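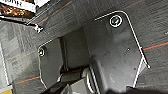

Ticket 603 - Badge refusé par intermittence, porte côté cour
Statut : ouvert (rouvert deux fois)
Demandeur : Daiane Sales, services généraux, site Vustside
Suivi : Aiguo Shi, support Lindent
Priorité : normale (contestée par le demandeur)

Jeudi, 8 h 12 - Daiane Sales
Je rouvre. Le ticket a été clos hier soir avec la mention « résolu après redémarrage du contrôleur ». Ce matin, le lecteur de la porte côté cour a refusé mon badge deux fois, puis l'a accepté à la troisième, sans que je change quoi que ce soit à ma façon de le présenter. C'est exactement le symptôme de départ. Je veux bien croire qu'un redémarrage fasse du bien à un contrôleur, mais je ne vois pas en quoi il aurait réparé celui-ci.

Jeudi, 8 h 40 - Aiguo Shi
Bonjour, merci pour le retour. Pouvez-vous confirmer la version du micrologiciel affichée dans Lirley, onglet Équipements, et vérifier que le badge n'est pas rangé contre un téléphone ou une autre carte sans contact ?

Jeudi, 8 h 55 - Daiane Sales
Version 32, comme dans mon premier message. Badge seul, dans un porte-badge souple, pas de téléphone à proximité. J'ai essayé aussi avec deux badges neufs sortis du tiroir et programmés devant moi. Même comportement. L'hypothèse du badge usé, déjà avancée lundi par le premier niveau, peut être rayée de la liste.

Jeudi, 9 h 30 - Aiguo Shi
Bien noté. La version 32 comporte un correctif sur le délai de lecture. Je vous propose de porter la temporisation de relecture à 80 dans les paramètres avancés (champ « Relecture », valeur d'usine 58), d'enregistrer, puis de refaire une série de passages.

Jeudi, 9 h 34 - Daiane Sales
80 quoi ? L'écran n'indique pas d'unité et la notice non plus.

Jeudi, 9 h 50 - Aiguo Shi
Il s'agit de centièmes de seconde. Je transmets la remarque à l'équipe documentation.

Jeudi, 10 h 45 - Daiane Sales
Fait. Valeur passée de 58 à 80, enregistrée, page rechargée pour vérifier qu'elle est bien conservée. Dix passages avec le même badge : sept acceptés, trois refusés. Hier, avant le redémarrage, j'en étais à six sur dix. Je n'appelle pas cela une amélioration. En revanche la porte met maintenant plus longtemps à répondre et deux collègues m'ont déjà demandé si elle était en panne, ce à quoi je n'ai pas su quoi répondre.

Extrait du journal Lirley, lecteur COUR-1 :
10:21:04 lecture OK - droit OK - gâche commandée
10:21:40 lecture incomplète - rejet
10:22:15 lecture OK - droit OK - gâche commandée
10:23:02 lecture incomplète - rejet
10:23:09 lecture OK - droit OK - gâche commandée
10:24:31 perte liaison lecteur (1 s)
10:24:32 liaison rétablie

J'attire votre attention sur les deux dernières lignes. Une perte de liaison d'une seconde, ce n'est pas un badge et ce n'est pas un délai de relecture.

Jeudi, 11 h 20 - Aiguo Shi
Les pertes de liaison brèves peuvent apparaître après un changement de paramètre et ne sont pas forcément significatives. Pouvez-vous exporter le journal complet depuis la mise en service ?

Jeudi, 11 h 58 - Daiane Sales
Export joint. J'ai filtré moi-même avant d'envoyer : le message « perte liaison lecteur » y figure déjà avant le moindre changement de paramètre, et uniquement sur COUR-1. Les lecteurs du hall et du local vélos n'en ont pas un seul. Ils sont sur le même contrôleur, avec le même micrologiciel et le même réglage. Ce qu'ils n'ont pas, c'est le câble que Coutinho a rallongé au printemps quand la porte a été déplacée.

J'ai posé la question à Coutinho au moment des travaux. Réponse d'alors : « c'est du câble standard, aucun souci ». Je n'ai ni référence, ni longueur, ni photo du raccord.

Jeudi, 13 h 45 - Aiguo Shi
Merci, l'export est très utile. Je vois en effet que les pertes ne concernent que ce lecteur. Avant d'incriminer le câblage, je souhaiterais écarter l'alimentation. Avez-vous la possibilité de mesurer la tension aux bornes du lecteur, au repos puis pendant la commande de la gâche ?

Jeudi, 14 h 30 - Daiane Sales
Notre électricien est passé. Au repos, 12,1 V. Gâche commandée, chute à 9,6 V pendant l'impulsion. Sur le lecteur du hall, même mesure : 12,2 V et 11,9 V. La notice demande 10,5 V minimum (page 14, cette fois avec l'unité).

Il a aussi constaté que la gâche et le lecteur de la cour partagent la même paire d'alimentation depuis le raccord. Dans le hall, ce sont deux paires séparées.

Jeudi, 15 h 10 - Aiguo Shi
C'est une piste sérieuse. La chute de tension explique les redémarrages courts du lecteur. Recommandation : tirer une alimentation séparée pour la gâche et remettre la relecture à sa valeur d'usine. Puis-je passer le ticket en « résolu - cause externe » ?

Jeudi, 15 h 22 - Daiane Sales
Non. Deux raisons.

La première : rien n'est encore réparé. Coutinho doit revenir, et je ne ferme pas un ticket sur une promesse de passage.

La seconde : la chute de tension explique les pertes de liaison, je l'admets volontiers. Elle n'explique pas le rejet de 10:21:40, qui tombe plus de trente secondes après la dernière commande de gâche, sans perte de liaison au journal. Soit le journal oublie des événements, soit il reste un second défaut. Les deux cas vous concernent.

Jeudi, 16 h 05 - Aiguo Shi
Remarque pertinente. Le journal n'enregistre que les pertes supérieures à une demi-seconde. Une coupure plus brève peut donc provoquer une lecture incomplète sans laisser de trace. Je demande au niveau 2 s'il existe un mode détaillé.

Jeudi, 16 h 40 - Aiguo Shi
Retour du niveau 2 : mode détaillé disponible, menu Maintenance, case « Journal étendu ». À désactiver après le test, il remplit vite la mémoire du contrôleur.

Jeudi, 17 h 15 - Daiane Sales
Activé. Relecture remise à 58. Gâche débranchée provisoirement, porte tenue ouverte et accueil prévenu. Vingt passages : dix-neuf lectures correctes, une incomplète. C'est nettement mieux, et ce n'est pas zéro. Pour la lecture ratée, le journal étendu donne « signal faible » et non « tension ». Il se peut que j'aie mal présenté le badge, il se peut aussi que le raccord soit mauvais. Je ne tranche pas sur un seul cas.

À faire avant toute clôture :
- Coutinho : paire séparée pour la gâche, reprise du raccord, référence du câble par écrit
- Lindent : unité du champ « Relecture » dans la notice, seuil d'enregistrement des pertes de liaison
- Vustside : nouvelle série de vingt passages, gâche rebranchée, puis désactivation du journal étendu

Jeudi, 17 h 30 - Aiguo Shi
C'est noté. Ticket maintenu ouvert, en attente d'intervention tierce. La clôture automatique est suspendue.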